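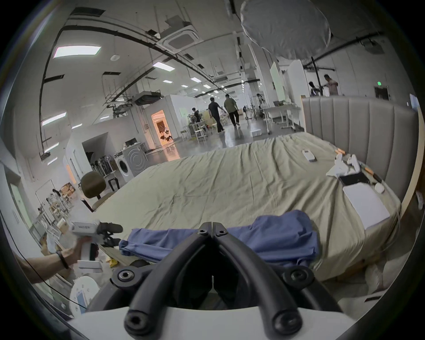

The Bed on the Third Floor

The bed had to be cleared by four o'clock. Rizwan Gamage knew this because it was written on the whiteboard by the stairs, under the delivery times, in Manaia's square capitals. BED OUT 4. Nothing else on the board had been underlined.

He had slept in it for most of April. The lease on his apartment had ended on the last day of March, and the new place in Estach was not going to be ready until the plumber came back, and the plumber kept not coming back. The bed was the last one left from the Grerkel order, a floor model with a grey headboard that the hotel had turned down over the stitching. It stood out on the open floor of the old works with the pipes going by overhead. Manaia Kingi, who ran the floor, had told him he could use it if he was up before the drivers arrived.

"And if you wash the sheet," she had said.

He had washed it twice. It was an olive color that did not show much, and it wrinkled as soon as anyone looked at it. He had never owned an iron.

Now he stood next to the bed with an empty carton and looked at what was on it. It was surprising how much of a person's life moved toward the pillow end when there was no nightstand. The remote was there, and the tablet, and the flat white box he had been meaning to deal with, and a heap of tissues from the cold he'd had all week. The blue cloth lay in a pile along the side where he had kicked it off.

He started with the tissues because they were the worst. He took them to the trash can by the sink in two trips and washed his hands.

When he came back Manaia was standing at the foot of the bed with her clipboard.

"Juhász called," she said. "They want it at the side entrance, not the front."

"Fine."

"They're giving us 217 for it."

"I thought it was 227."

"It was 227. Then they asked about the stitching."

Rizwan looked at the headboard. The channels ran straight up and down and he had never been able to find the fault. Some nights, when he couldn't sleep, he had felt along the seams with his thumb, one after another, and they had all seemed the same to him.

"What's wrong with it?" he said.

"The spacing. It's supposed to be wider." She made a mark on the clipboard. "You want help?"

"No, it's just small things."

She went back toward the office. He could hear her shoes for a long time. The floor was like that. In the first week he had woken up every time the freight elevator settled, and once he had gotten up at two in the morning and walked the whole length of the building in his socks to find out what was dripping. It was a tap. He had turned it off and walked back, and it had taken him long enough that he was wide awake when he got there.

He put the remote in the carton. It went to a television he had already sold to a man in the Brusum building, who had paid him cash and carried it off under one arm and hadn't asked about the remote. Rizwan had found it in a coat pocket two days later. He had called and left a message. The man hadn't called back, so for three weeks the remote had lived on the bed, and at night it got under his shoulder. He thought about throwing it out and then left it in the carton.

The tablet went in next, face down on a folded T-shirt.

That left the flat white box. He sat down on the edge of the mattress to open it, although he knew what was in it. His sister had mailed it to the old apartment and it had been forwarded to the works with a yellow sticker over the address. Inside were photographs of their father's shop, from before it was sold. She had gone through the drawers and divided everything into two piles, and this was his pile. She had put a note on top that said, You can trade me if you want any of mine.

He had looked at the first three photographs on the night the box came, and then he had closed the lid. They were of the counter, the awning, and the back room with the cot in it. He had forgotten about the cot. His father used to sleep there during inventory, ten nights in a row some years, and come home on the eleventh and complain that their own bed was too soft.

He opened the box now and looked at the cot again. There was a radio on the floor beside it, and a saucer, and a pair of glasses on the blanket by the pillow. A newspaper. A key ring. All of it was up at the one end.

Rizwan looked at that picture for a while. Then he took out his phone and wrote to his sister. Got the box. Thank you. Do you have any more of the back room?

She wrote back before he had put the lid on. Two. What will you give me for them?

The awning, he wrote.

Deal.

He laid the box flat in the bottom of the carton and put the T-shirt and the tablet on top of it so it wouldn't slide.

At half past three Manaia came back with the hand truck and two moving blankets. She had taken off her good jacket. "They're early," she said. "They're circling the block."

"I still have to strip it."

They did it together. She took the corners on the headboard side and he took the other two, and they folded the sheet toward each other the way people do, stepping in and out. It would not lie flat no matter how they held it. In the end she took it away from him, rolled it up, and put it on top of the carton.

"What about the blue one?"

"That's mine too."

"I figured. Are you keeping it?"

He picked it up and shook it out. It had been with him through four apartments, and he had used it as a bedspread and a curtain and once, in a hurry, to wrap a lamp. "Yes," he said.

He used it now to pad the side of the carton. There was a little room left at the top.

They stood the mattress on its edge and leaned it against a column. Under it the frame looked much smaller than he had expected, pale wood and a row of slats. Down on the floor between the legs was a sock he had given up on, and a pen from the Grerkel office, and a twenty that he was sure wasn't his.

"Is this yours?" he said.

Manaia looked at it. "Why would I have money under your bed?"

"It isn't my bed."

"It was this month," she said. "Buy lunch."

The drivers from Juhász came up in the freight elevator at ten to four. One was tall and didn't talk. The other walked straight to the headboard, bent down, and ran his hand over the grey fabric from one side to the other.

"This is the one with the stitching?" he asked.

"That's the one," Manaia said.

"I can't see it."

"Neither can I," said Rizwan.

The driver shrugged. He had a socket wrench in his back pocket, and he got down on his knees and took out the bolts that held the headboard to the rails. He put them in a sandwich bag and taped the bag to the wood. It took him less time than it had taken Rizwan to clear the tissues. They wrapped the headboard in one moving blanket and the rails in the other and carried everything to the elevator, and the tall one came back alone for the mattress and walked it across the floor on its corner with one hand on top.

Then there was a rectangle on the floor where the dust hadn't settled. Rizwan got the broom and swept over it until it matched the rest. Manaia wiped her line off the whiteboard with the side of her fist.

"So where are you tonight?" she said.

"Estach. The plumber says the water's on."

"Have you seen the water?"

"I've been told about the water."

She thought about this. "There's a bed in there, though. At Estach."

"There's a mattress. The frame's coming later."

"Nightstand?"

"No."

She walked over to the rack where they kept the returns and moved some things around. There was a small shelf unit there that had come back from Brusum with one foot missing. She turned it over, looked at the bottom, and set it upright again with a folded piece of cardboard under the short corner. It rocked a little and then it stopped.

"Take that," she said. "I'll write it off."

He carried the shelf down first, and then he came back up for the carton. The elevator was on another floor, so he waited with the box on his hip. The remote had worked its way up from somewhere and was poking out between the blue cloth and the cardboard. His phone buzzed in his pocket and he had to put everything down to get at it.

It was the man in the Brusum building. He wanted to know if the television had come with a remote.

Rizwan wrote back that it had. He said he was going to be passing that way in twenty minutes, with a shelf, and could leave it at the desk.

The elevator came. He pushed the carton in with his foot, pulled the gate across, and pressed the button for the street.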